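December, late evening

Today I passed my probation at Hetdale, and I am too tired to be happy in the right way, so I will write it down now and be happy tomorrow.

Mercedes Urrego called me to her desk after lunch. I was sure it was about the invoice I sent twice to the same customer. She gave me a paper, I signed, she signed, and she said "Well, that's that." I have learned this phrase now. It means the conversation is finished and I should stand up. In my first month I would have waited for the next sentence.

I walked home the long way, along the river, with the wind in my face the whole time. My shoes are not made for this winter. I bought them in the spring because they were cheap, and the left one has opened a little at the side. New shoes are number one on the list when the salary comes. Number two is to send 100 to my mother. Number three is the language course, which starts again in January. Yaowalak says I don't need it anymore, but she is kind, and also she has never heard me on the telephone.

The telephone is still the worst thing. When I can see a face, I understand almost everything. Without a face, I understand the first half of every sentence and I guess the rest. Last week Clem Nepia called from the other office and asked me if I could "hold off on" the order. I held it. I mean I kept it on my desk and did not cancel anything, and I did not know if this was correct until he called again. It was correct. But I don't want to be correct by luck.

I made rice with egg and the last of the green beans. I put too much pepper. I ate it standing by the window and looked at the bus stop, where two boys were sharing one pair of gloves, one glove each. 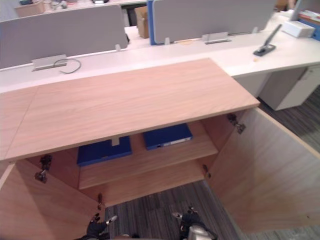 Last edited: December, 11:48 p.m.

After dinner I did some of my papers. I have two years of letters from the bank, from the landlord, from the old job and from the course, and I have promised myself to begin the new year with everything in order. Blue binders are what I like best for this, I don't know why. My father had the same color for the tax papers, and when one of them was on the table we children had to be quiet.

I found my first application letter to Stundgate, the one with no answer. I wrote "I am a person of big punctuality." I read it three times and laughed, and then I felt a little sorry for the person who wrote it, because I remember that she checked every word in the dictionary. I kept the letter. It goes with the others.

I also found the receipt from bus 221, from the day I arrived. I thought I had lost it. The ink is almost gone, and in a year it will be only a white piece of paper, so I copy it here: one adult, single, 7 in the evening. I remember that the driver helped me with the big suitcase and told me something long and friendly, and I answered "Yes, thank you" and did not understand one word.

Yaowalak called at nine to ask how it went with Mercedes. She shouted so loud that I had to hold the phone away. She wants to celebrate with dinner at Mahuika, the place with the small lamps, and she will invite Paora and Cameron also. I said only if we each pay for ourselves. She said we will discuss it there, so I know already that I will lose this discussion. Cameron Paewai still has my umbrella, and I must remember to ask for it before the rain comes back.

Then I called my mother, although it was very early in the morning for her. She was awake. She asked if I will have more money now, and I said a little. She asked if I am eating. I told her about the rice and I did not tell her about the pepper. She was quiet for some time and then she said my father is telling everybody in the building. He did not come to the phone himself, but I could hear him in the kitchen, asking her what I was saying.

The heating has gone off for the night and my fingers are getting cold. Tomorrow: shoes, bread, call the course office and ask about the evening group. I will call them. I will not send an email.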